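Clondton Manipulation Software Group
Filed under: Planning & Control / Release Threads

The Clondton software group is publishing notes on version 4 of Jaluteo, our task planner for two-arm tabletop work. The posts in this thread cover what changed, what did not, and what users of the previous version should do before upgrading.

Jaluteo sits between the perception service, Kekitz, and the low-level arm controllers. It receives a list of objects with estimated poses and returns an ordered set of grasps and placements, each assigned to one arm. Neither interface has been renamed in this release.

The principal change concerns nested objects. Earlier versions treated every detected object as independent. A set of measuring cups stacked one inside another was therefore reported as a single object with an unusual outline, and the planner had no means of reasoning about what it contained.

Kekitz now publishes a containment tree alongside the object list. Peiyu Liang wrote the tree builder, which combines rim detection with color segmentation. Where the two methods disagree, the node is marked "unresolved" and the planner will not schedule a grasp on it.
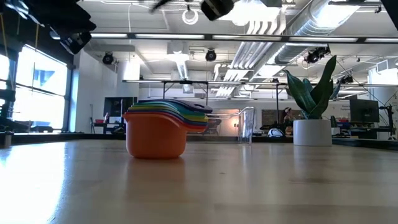
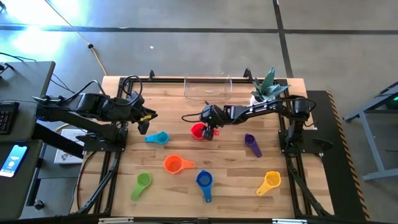

Arm assignment has also been rewritten. The former rule divided the table down the middle and gave each arm its own half. The new rule compares the full cost of each motion, including the return path, and an arm may now cross the center line when the other arm is holding position.

Busisiwe Venter led the validation work. The regression suite contains 1,079 recorded planning requests, of which 118 involve nested or partly nested objects. All requests in the suite return either a valid plan or an explicit refusal. Version 3 returned plans for several of the nested cases that could not have been carried out.

Transparent containers remain a known limitation. Depth readings through clear walls are unreliable, and Kekitz may place the far wall of a container several inches behind its true position. Users should register such containers by hand in the workspace file and set "static: true" on the entry.

Handles require attention as well. The grasp sampler prefers the rim of a cup to its handle, as flat handles tend to rotate between the fingertips during a lift. Groups that need handle grasps can restore them with the "allow_handle" flag. We do not recommend this setting for stacked sets.

The controller side is largely unchanged. Gerrit Tshabalala has corrected 2 faults in the trajectory blender. One caused a brief pause at the approach point. The other discarded the final waypoint when a plan was revised during motion — users who added a duplicate waypoint to work around it should now remove it.

Logging has moved to the Fleury format. Each plan is stored with the containment tree that produced it, so that a refusal can be traced to a specific node. Old logs can be converted with the script in the tools directory. Conversion does not recover containment data, as none was recorded.

Before upgrading, please export your workspace files and check that every fixed object has a unique name. The loader formerly accepted duplicates without comment and now rejects them at startup. The error message gives the line number of the second entry.

Shireen Ngcobo is the contact for questions about the planner interface. Reports of incorrect containment trees should go to the Kekitz tracker, with the plan file attached and the color settings noted.

A maintenance release is planned for September and will address registration of clear containers. The draft specification is open for comment in the shared repository until the end of August.

Contact | Release Archive | © Clondton Manipulation Software Group | Back to top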